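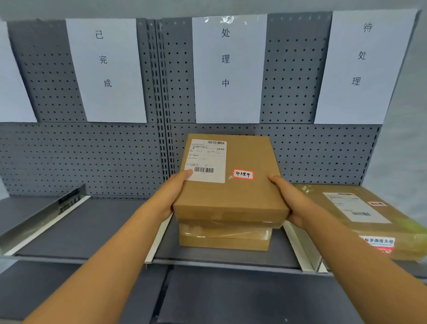

5 March 2021

Such a good day that I'm writing this on the tram instead of waiting till I'm home and have talked myself out of half of it. Gripper day at last! We've had the two of them sitting in their foam since Arif signed for them, and every time I walked past the bench I wanted to bolt one on and see.

So. The Nijs is the two-finger one, long flat pads, opens wide. The Iketti is the suction head, four cups on a little sprung plate. Same arm for both, same controller, same boxes, and Femke was strict about the order so that neither of them got the easy ones. I'd have just gone at it, I admit.

We started with hands, mine first and then Jelle's. Dymphna wants a human run at the shelf before every robot run, same parcels, same moves between the three signs, pending to processing to completed (待处理, 处理中, 已完成, and I can now read all three without thinking, which pleases me more than it should). I thought it would be dull and it was the part I learned most from. I never noticed before how I pick up a flat box. Both hands go to the sides, then it tips up towards me so I can see the top, and my left thumb ends up right on the bottom edge of the shipping label. The little sticker with the red border stays clear, the one with 处理中 written on it by hand. I do all that without deciding any of it. The arm has to be told every bit.

Then the Nijs. Lovely thing to watch. It comes in slowly, closes, waits a moment as if it's making up its mind, and up goes the box. On the plain cardboard it was nearly perfect. It needs room at the sides though, and the shelf has those dividers, so anything pushed up against one was trouble. Jelle spent ages on the approach angle and got it to slide one pad down between box and rail, and we all cheered like idiots. It also squeezes a bit hard for my liking. One of the softer cartons came out with a waist. Arif says that's a number in a file and he'll change it on Monday, and I believe him, but I'd like to see it done.

After lunch the Iketti, and oh, I wanted so badly for it to win. It's quick! It doesn't care about the sides at all, it just drops on top and goes. On bare brown card it was brilliant. On the big flat package in the shiny clear plastic it was a mess, the plastic lifted and the package stayed where it was, and then the cups let go with that rude noise and Morenike had to go and stand in the corridor. Packing tape was better than I feared. Where a cup sat half on tape and half on card it sometimes hissed, but it held more often than it dropped.

Totals, copied off Femke's sheet before she took it away: 136 lifts in all, 69 with the Nijs and the rest with the Iketti (we had one go over and Femke wouldn't let me throw it out). The Nijs dropped 2. The Iketti dropped 6, and all but one of those were the plastic. I keep turning that over. Take the plastic away and the suction head is the better buy by a mile, and there'll always be plastic.

The camera was a surprise too. We had it up at head height, looking down, and for the hand runs that was fine, you get both forearms and the box and the labels. For the arm I think it's too high. The gripper covers the label just when you want to read it, and the shine off the tape washes out what's left. I'd like to try a second small one on the wrist. Dymphna said "write it down", which from her is practically a yes, so I've written it down, here and in the Ullen notebook.

Must also remember the pegboard. The software kept getting interested in the rows of little holes at the back when a bay was clear, and marking them as something to pick. Jelle has hung a plain sheet over his test patch and it calmed down at once. I don't want to paper over the whole unit, so there's got to be a better way, a depth limit or something. Ask Arif.

Graremden want our answer in April. This morning I'd have said Iketti with no hesitation. Tonight I'm leaning Nijs, with a sneaking wish that someone would let us put one cup between the two fingers and have both. Morenike says there are people who sell exactly that. She's sending me the link.

My shoulders ache, all that reaching. Tram's at the bridge already. Eggs, bread, ring Mum.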